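UTVILLE – The town of Utville opened its public works garage to residents on 4th August, and most of the people who came wanted to talk about snow.

It was hot enough that the bay doors were up on both sides. The two plow trucks stood in the middle with their blades on, and children were allowed to climb into the cabs. A third truck, bought used from Kenora, was up on the lift waiting for brake parts.

Trevor Nguyen has run the road crew for six years. He led the tour himself, starting at the salt shed behind the main building. The shed was nearly full. Nguyen said he ordered early after last January, when deliveries fell behind and the crew had to stretch what it had with sand.

"We had 19 days that month when a truck went out," he said. "The budget covered maybe half of that."

The town keeps 100 lane miles clear with three full-time drivers. When one is out sick, Nguyen drives. He passed around a route map showing which roads get done first. The school road and the hill by the clinic are at the top of the list, and dead ends are at the bottom. A man from Chaudhry Road asked why his street is always last. Nguyen told him it is a dead end.
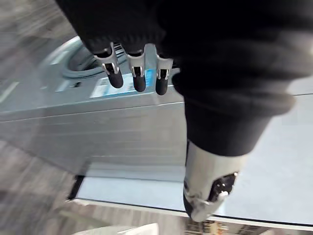
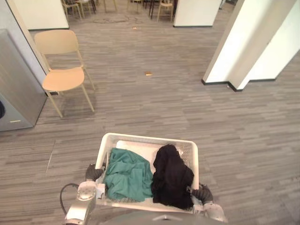

After the shed, the group went through the repair bay and into the office, where overtime sheets from last winter were laid out on a table. The crew put in 795 hours of overtime between the first storm and the thaw. Several residents read through the sheets page by page.

Upendo Were, the town clerk, answered questions about money. She said the new cutting edges for the plows came to $3,920, bought from Bolico, and that the old ones had been welded twice and would not take a third repair. The town is also looking for a part-time driver. The job was posted in the spring and has had two applicants, neither with a commercial license.

Were said the town would pay for the license training if the right person came along. She had forms with her, and one woman took two of them, for her sons.

The tour ended at the fuel pumps. There was coffee and a box of doughnuts in the break room, and a sign-up sheet for residents who want a phone call before a parking ban. Anyone who missed it can add their name at the clerk's office during regular hours. The first parking ban notices will be mailed with the fall tax bills.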